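Parallel fingers or suction for seating RAM and dropping a CPU in an open desktop?

gorkanwood_bench
Posted in Grippers and End Effectors, 1564 views

Hi all! I've been going back and forth on this for most of October and could use some outside opinions. I'm working on a PC assembly cell: the arm picks a CPU and a memory stick out of a printed fixture and puts them into an old Dell tower lying on its side. Everything sits on a slotted aluminum table, so at least moving stuff around is easy.

I've been comparing two grippers. The first is a Gerna two-finger electric with the long fingers, and the second is a Petemix suction tool with a soft cup. The Gerna is great on the memory. It grabs the stick by the ends, carries it straight, and I can push down with it. On the CPU it's a pain, because the fingers want to come down right where the socket lever and bracket are standing up.
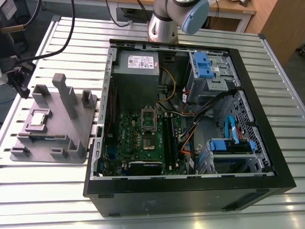
The suction cup loves the flat metal top of the CPU (no surprise there) but it's useless for pushing memory home. I ran 21 tries with each one. The Gerna got the memory seated on 17 of them and the Petemix placed the CPU on 19, and I really don't want to swap tools in the middle of a cycle if I can help it. The cables in the case don't make life any easier either. Is there one gripper that does both, or should I give in and buy a changer? I've got 800 dollars left to spend.

ouazzani_fan
I went through the same thing with laptop boards! Don't buy a changer yet. Mount both tools on one bracket at 90 degrees to each other and just rotate the wrist. I made mine out of scrap plate in an afternoon and it's been fine for 1000 cycles and counting. You do lose some reach, and you'll have to watch the tool you're not using so it doesn't clip the drive bay on the way in. Check the total weight against your payload too, since I forgot and had to redo the whole thing lighter.

Also, get a wrist camera in there if you can. I use the little Ouazzani one. My fixture was always dead on, but the case would creep a bit every time I touched it, and no gripper is going to fix that for you.

threadlocker
just use fingers for everything. print thinner tips

petal_and_pivot
Thinner tips can work, but they flex when you push on memory, so I'd only thin out the last bit and leave the rest chunky. Mine have a small step cut on the inside. The CPU sits on the step by two edges and the memory gets held higher up where the finger is stiff. Pick the pair of edges that keeps you away from the lever, and leave finger room on those same two sides of the fixture pocket.

One more thing, try the memory in two pushes, one end and then the other. I had a lot more luck that way than shoving it down from the middle. What force limit are you running on the arm? If it's still at the default I'd look there before spending any of that money.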